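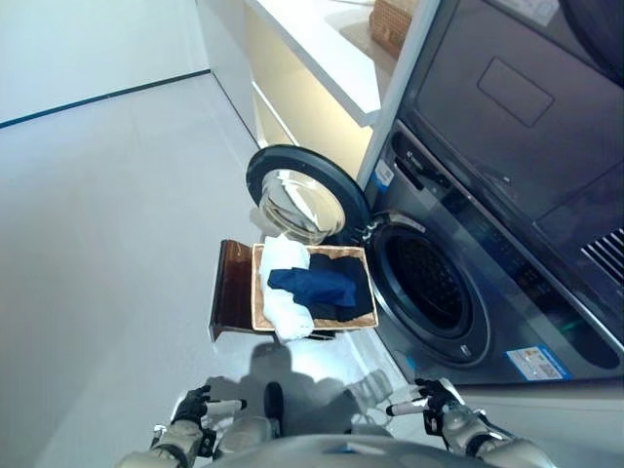
Laundry again, all arvo! We're on 109 keepers for the washer task now and Chisholm wants 2000 before they'll train on it, so April is looking pretty full. Jytte drove for the first hour and I did resets (chuck the clothes back in the basket, door open, go again), then we swapped and my wrists are cooked. I binned 15 runs for dithering near the door seal, and Jytte reckons I'm too fussy. Maybe, but I don't want the model learning my dithering! Must ask Esperanza if navy and black together is a colour problem. Tea was toast.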